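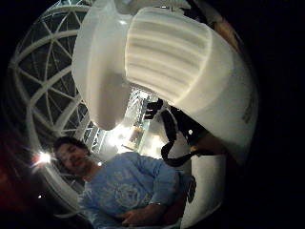
White plastic up close, strap hanging, and a blue shirt behind.

Home | Kitchen | Workshop | Garden | Ask Us

Teaching a gripper household jobs by hand: workshop tips

By Wilson Flores
September 2018
34 comments | 317 shares

These are the notes I keep pinned over the bench at Metham, tidied up a bit. They cover hand-held gripper tools, where you hold the thing and do the job yourself while it records, and remote control, where you stand off to one side and drive the arm. Most of what follows applies to both. If you're only doing one, skip the part you don't need.

I'm assuming you already have a tool that records and a way of playing the clips back. I use a Flaltora grip on the bench and an Iken arm when I'm driving from the other side of the room. Other gear will have different buttons and the same troubles.

Before you start

Pick one job and write it down as a start and a finish. "Put the mug on the rack" is a job. "Tidy the sink" is six or seven jobs, and the recordings will come out as a muddle.

Do the job with your bare hands a few times first. Watch which finger does the work. If you find you're using your thumb to roll something, or steadying it with your little finger, the gripper won't be able to copy that and you'll need another way of doing it.

Take the phone out of your pocket, tie back sleeves, take off any lanyard. Loose cuffs catch in the jaws.

Tuck straps and cords up out of the road. A strap that dangles near the lens turns up in every clip, and a long enough loop will hook a cup handle sooner or later. Two turns of hook-and-loop tape will hold it. Don't use masking tape, it leaves gum on the plastic and the gum collects flour.

Check the lens for grease. Kitchen jobs are the worst for this. A drop of dish liquid in warm water on a soft cloth, then a dry cloth. Do it again at the halfway mark.

Light

Lamps pointing toward the lens cause more spoiled sessions in my shed than anything else. A bare bulb behind the work flares into a star, and anything beside it goes soft. Put the lamp behind your own shoulder and aim it at the bench. If the room has fixtures you can't move, turn the bench instead.

White plastic is tricky. Tubs, jugs and appliance housings let light through when the lamp is behind them, and the edge you're trying to grip washes out. I drop the brightness and lay a charcoal tea towel under the item. A dark placemat does the same job.

Close the blind if the sun moves across the bench during the day. Morning clips and afternoon clips of the same job look like two different rooms. You do want some variety later on, but choose it yourself and write down when you changed it.

How close to get

A wide lens right up against a big object sees that object and very little else. Start each clip with the tool held back far enough that you can make out the bench and the target together. A forearm's length suits me. Then come in at an even pace.

Wide lenses bend straight things near the rim, so don't judge level by the playback. Use a spirit level on the bench if level matters.

If someone is helping, agree on where they'll sit and leave the chair there for the whole session. People in the background are no trouble in my experience. People walking through the middle of a pour are.

Holding the tool

Hold it the way you'd hold a cordless drill, with a loose wrist and the elbow in. A tight grip gives you a shake that you won't feel and will certainly see later.

Move at two-thirds of your ordinary speed. Any slower and you start making little corrections that you'd never make normally, and those get learned along with everything else.

Pause before you close the jaws, one slow breath. Pause again after. The pauses make it much easier to find the grip when you're trimming clips.

Close once. If you miss, back right off, stop the recording and start over. Keep a few misses in a separate folder if you want to teach recovery, but label them properly.

Let go flat. Set the item down so its whole base touches, open the jaws, then draw straight back the way you came. Flicking sideways knocks over tumblers.

Driving by remote

Stand where you can see the jaws with your own eyes for the first few goes. The screen is always a touch behind your hand, and it takes practice to stop chasing it.

Move one direction at a time until you're comfortable: across, down, close. Blended moves can wait until the second day.

Turn the speed down to the lowest setting when anything breakable is on the bench. I learned on tin mugs and a colander and I'd suggest the same. My sister's good serving bowl came later and is no longer with us.

Rest your forearms on the table. Holding controllers in the air for an hour will give you sore shoulders and sloppy clips. Ten minutes on, a few off.

Keep the stop button on the side of your better hand. Press it once at the start of every session to be sure it works. Keep kids and pets out of reach of the arm while it's powered, and switch it off at the wall before you wipe it down.

Which jobs to begin with

Good first jobs:
- Moving a sponge from the sink edge to a dish
- Putting pegs in a tub
- Standing a rolled tea towel in a basket
- Sliding a cutting board into a rack
- Dropping screws of one size into a jar, if the jaws have rubber tips

Leave for later:
- Anything with a lid that twists
- Plastic wrap and bin liners
- Pouring, even water
- Folding, apart from a face washer in half
- Clear glass

Knives stay in the block. The same goes for anything hot off the stove.

How many goes

I do 100 good ones for a simple pick and place before I bother training anything. In June I tried to get away with less on the peg job, and the arm would reach for the right spot only when the tub was exactly where I'd left it. Another afternoon of shifting the tub around fixed it.

Shift things in small ways between goes. Turn the handle a quarter, swap the blue sponge for the green one, move the rack a hand's width left. Change one thing and do 10 goes, then change another. If you alter everything at once and the result is poor, you've no idea where to look.

Stop when you're tired. Clips made after supper are nearly always the ones I throw out.

Keeping track

A school exercise book is fine. I rule it into columns for the job, what I changed, the lamp position, and whether I kept the clip. Write it up as you go. Name the clips the same way every time, job first and then the number, and don't use spaces.

Watch the clips back the same day at double speed. You're looking for a jerk at the start, a hand crossing the view, or a target that slips out of sight before the grip. Delete those. A small clean set beats a big one with rubbish through it.

Looking after the gear

Wipe the jaw pads with methylated spirits on a rag and let them air dry. Dusty pads slip and then you squeeze harder to make up for it, which shows in the recordings.

Check the screws in the handle once a week. A dab of clear nail varnish on the head stops them working loose.

Store the tool with the jaws open so the rubber doesn't take a set. Mine hangs on a dowel inside the cupboard door, next to the Mabaso tape dispenser and the good scissors.

Charge the battery the night before, and take it off the charger in the morning.

One from the comments: a reader asked whether left-handers need to do anything differently. Use whichever hand you like, but don't swap partway through a job. If two people are recording the same job, put initials beside each clip in the book so you can separate them later.

Related tips
Getting gum and label glue off plastic tubs
A dowel rack for awkward tools
Where to put the lamp on a small workbench
Rubber tips for tongs and pick-up tools
Cleaning camera lenses in a greasy kitchen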